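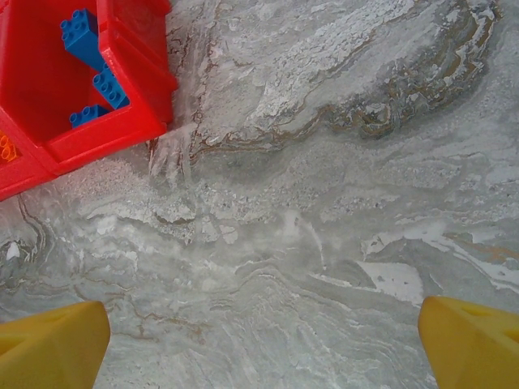 Blue bricks in a divided red container.

Parken Color Words
README for the second release, 27th March

What this is

A table of the words people typed when they were shown a patch of color on a screen and asked what they would call it. One row per answer. The people all lived in or near Parken, they all answered in English, and they were told to use the first word that came to mind. I have my doubts about that last part and will get to them.

The answers were collected in January through an online form built by Vasix. The form recorded 1875 answers. After cleaning, 1148 are left. If you find that loss alarming, good. Please read the section on cleaning before you quote a percentage from this file.

Files

answers.csv - the cleaned table
removed.csv - everything taken out, with the reason
patches.csv - the screen values for each patch
terms.csv - the 315 distinct terms in the cleaned table, with spelling variants merged

Columns in answers.csv

answer_id: a number with no meaning outside this release
patch_id: matches patches.csv
raw_text: what the person typed, including typos
term: the same thing after spelling was fixed
confidence: 1 to 5, chosen by the person
device: phone, tablet, computer or blank

The confidence column should be treated as decoration. A lot of people left the slider wherever the form put it, and the form put it in the middle. I wanted to drop the column. Ha-rang Kwak, who wrote the cleaning script, wanted to keep it so that others could see the problem for themselves. It stayed.

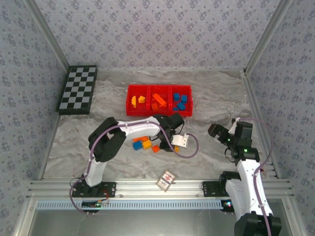 Basic color words are where this kind of survey looks strongest, and I would be careful even there. It is common to read that speakers of one language agree almost perfectly on red, yellow, blue and the rest, with a little fuzz at the edges. But agreement depends a great deal on what you choose to show. Yellow blocks in one compartment of a red tray and orange ones in the next are easy to name, and a survey made up of such things would report wonderful agreement. Ours did have patches from the stretch between yellow and orange, and there the answers split into gold, amber, mustard, mango, cheese, and several attempts at "yellowy orange." Is that disagreement about color, or only about how fancy a word to use? The table can't tell you. I don't think the larger surveys can either, whatever their summaries say.

Cleaning

Rows were removed if the answer was blank, if it was a copy of the patch number, or if the same text had been entered for every patch in a session. Those rules were easy. The harder one was the "paint name" rule. A good many people typed names like "Harbor Whisper," and these matched names on the Plolteno paint chart. We took them out on the theory that the person had looked them up. Some surely hadn't. Someone who has just painted a bedroom may well have that name in their head. The rule is a guess, it removes more rows than any other, and you can undo it by merging removed.csv back in where reason equals paint_name.

Spelling fixes were done by hand against the Seyoum word list. "Turquoise" had the most variants by a wide margin. Where the list had no entry, the raw text was copied over in lowercase. 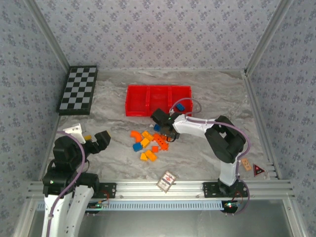
The list itself leans toward words found in print, so slang terms tend to stay split across several spellings. Search raw_text as well as term if you care about them.

Known problems

Screens differ. We asked people to turn off night mode and have no idea how many did. The patch values are what the form sent out, which may be some distance from what reached anyone's eyes.

Nothing was asked about color vision. It should have been.

The patches came up in the same order for everyone in the first week. Once a person has typed "teal," the next greenish patch seems likely to get "dark teal," and the numbers for that corner of the table look suspiciously tidy.

Uses I would not trust

Claims about men and women naming colors differently. We didn't collect gender, and the first release was cited for this anyway.

Claims about how people in general see color. These are words typed into boxes in one town.

Training a tool that names colors for shoppers. You could do it, and it would say "mango" far too often.

Changes since the first release

Merged "grey" into "gray." Fixed the device column, which had tablets listed as computers. Restored more than five rows that a stray comma had pushed into removed.csv. The patch values are unchanged.

Corrections are welcome. Please send the answer_id and the patch_id together, or the row can't be checked against the original form.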